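Tonberg, November 2025

The learning group at Tritside has spent the autumn collecting grasp attempts for its Nillement system. The project lead agreed to explain how the examples are chosen.

"Each operator works for 40 minutes and then rests," the lead said. "Tired people make poor judgments, and the system learns from those as well."

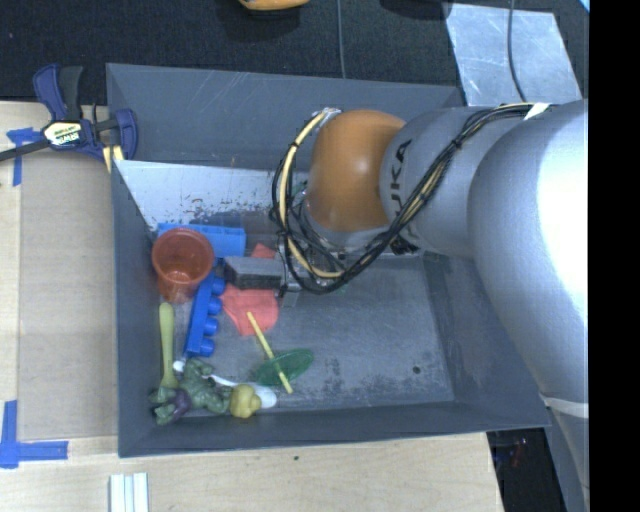 Variety is the main concern in preparing a session. The group draws up a new mix of objects every two days. "A rigid block is well understood by now," the lead said. "Put the same block on top of a cloth, with a cup and a spoon close by, and the arm has a different problem." Failed attempts are kept and labeled, and they make up around 21 percent of the collection.

Asked when the examples would be shared, the lead was cautious. Partners at Trình are reviewing the labels, and five categories remain open. "We would like their remarks before we release anything," the lead said. The review began in September.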